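We use cookies to remember your settings. Accept | Manage choices

CLORKMONT KIDS – WOOD UP CLOSE

Can you really tell a tree's age from a table?

People love to say you can. Point at any line in the wood, they claim, and count the years. Don't believe it too fast.

A tree trunk grows a new layer most years. Cut straight across the trunk and the layers show up as rings. Count 40 rings on a stump and the tree was about 40 years old. Fair enough.

But table boards are usually cut the long way, from one end of the log toward the other. Now the saw slices through the layers at a slant, and the rings turn into stripes and waves. One layer can show up twice! Others were left behind at the sawmill. 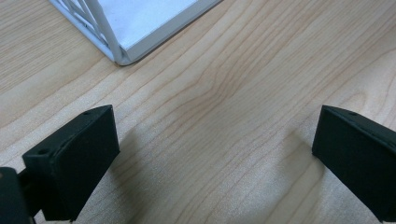 Wavy grain lines sweeping across a pale wooden tabletop, with wide, soft stripes near the upper corner.

So what about those wide stripes? Did the tree have a great summer? Maybe – or maybe the saw just met that layer at a low angle. From the top of a table, it's hard to know.

Try it on your own table at home. If a grown-up says it's 511 years old, ask to see the stump.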